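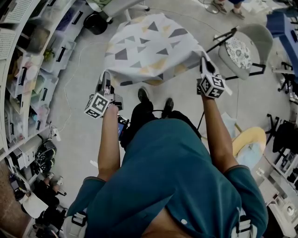
How do you fold a big printed cloth by yourself without it ending up crooked?

Start from one corner, hold on to it, and let the rest hang until you've found its neighbor along the same short side. Once those two corners are in your hands, the cloth will straighten itself out under its own weight, and you can give it a gentle shake.

I learned this from Roksolana Moroz, who irons everything she owns (even dish towels, bless her), and I've been folding my tablecloths and light throws her way ever since.

Bring the two top corners together and tuck one inside the other, like a pocket. Slide your free hand down the open edge until you reach the bottom corners, and tuck those together too. Now lay the whole thing on a table or a bed and smooth it from the fold outward with the flat of your hand.

A pattern of triangles, like gray and mustard on white, can fool your eye, so go by the hems and let the print land where it likes. I spent a whole August trying to match up the points on mine and only got wrinkles!

Fold in half again, then in thirds, until you have a bundle that fits your shelf. Mine go into a clear bin, 4 to a bin, with the folded edge facing out so I can pull one without upsetting the others. Heavier cloths go on the bottom.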